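The floor that earns its keep

There is a particular sort of quiet that settles on a house once the tiles have been done. I noticed it first in our old place at Sasdale, where the kitchen ran straight through to the back door and every pair of boots in the family came home by that route. We moved to Madura in March, into a house with even more tile than the last one, and I have been thinking about floors ever since.

Ours are beige, or grey, depending on the hour. The previous owners left behind a half-empty box of spares in the shed, marked Brelasmont in thick pencil, and a note saying 476 had been laid from the front hall to the laundry. I have never checked their sums. What I can tell you is that a faintly marbled tile in a middling colour is the kindest thing you can put under a busy household, as it forgives crumbs, dog hair and the odd dropped pea until you have a moment to deal with them.

The grout is another matter. Grout forgives nothing, and those long straight lines will show you every week you skipped. My mother went along hers on her knees with a brush and a saucer of bicarb, and I have inherited the habit, though these days I do one stretch at a time and stop for tea in between.

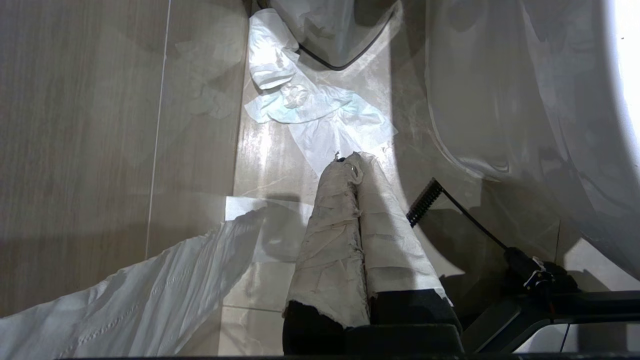
For the everyday business of drips and smudges, I have come round to the disposable wipe. I held out for years, being a mop-and-bucket person by upbringing, and I still get the bucket out on a Saturday sort of mood, with the radio going and all the chairs up on the table. But a crumpled wipe pushed along the tiles picks up a surprising amount of grit in a few minutes, and you can bunch it up to get at the corners a mop only waves at.

The supermarket in town sells Pastor wipes in a tub of 108, and a tub lasts us well over a month if I'm firm with the children. I keep a few washable cloths as well, for the bigger spills, and they go through the machine with the tea towels.

My favourite time for all this is late afternoon, when the light comes in low across the floor and shows up everything I missed in the morning. I used to find that discouraging. Now I put the kettle on, take a fresh wipe from the tub and start at the back door – the boots still come in that way.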